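Teaching a two-armed robot to pull a panel by its handle, one remote demo at a time

If you've gotten through the Falix setup guide, you have a simulated robot standing in a simulated room and a pair of hand controllers that move its arms. Now comes the part I like best — showing it what to do!

Start a new session in Jundetti, pick the two-arm profile, and set the recorder to 30 samples a second. Before you record anything, spend a few minutes just waving the arms around (I still do this every morning with my coffee). You're looking through the robot's own eyes, and it takes a little while for your hands to believe it.

When you feel ready, press record and bring the right gripper toward the yellow handle. Slow down for the last few inches, line the fingers up on either side, and close. Keep the left gripper open and out in front, well away from the panel. Then stop and hold still for a moment before you pull, so there's a clean break between grasping and moving.
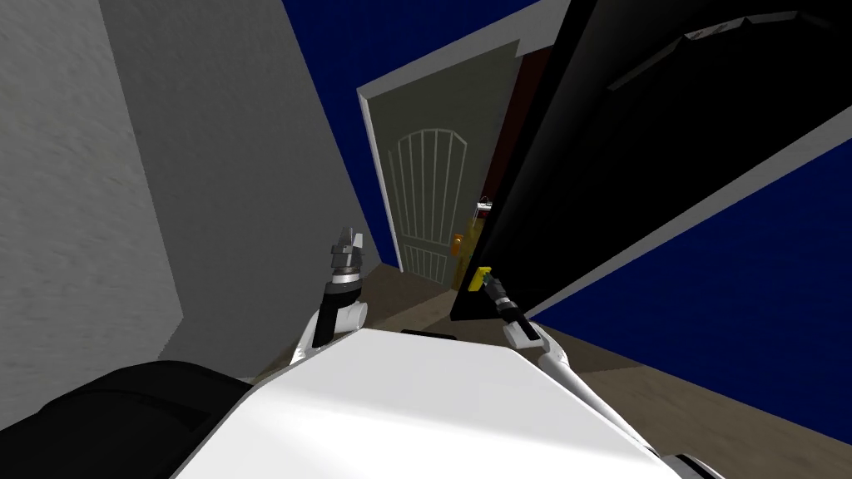 Vandik wrote in to ask whether the pause could be trimmed out afterward, as it made every demo longer and the playback looked sleepy. You can trim it, but please leave a little. My first batch had 214 demos with no pause at all, and the trained policy kept tugging before its fingers had closed.

Now pull in a gentle arc and let your wrist turn along with the handle. If you drag straight back, the grip will fight you and the arm gets jumpy. Release, back the gripper off, and press stop.

Do 5 of these and play them back before you go on. Throw out any where you fumbled the grasp, then keep going until you have 64 good ones, moving the starting pose a bit each time. Save the set under a name you'll recognize later — mine is called Lemma — and export it from the Sessions menu.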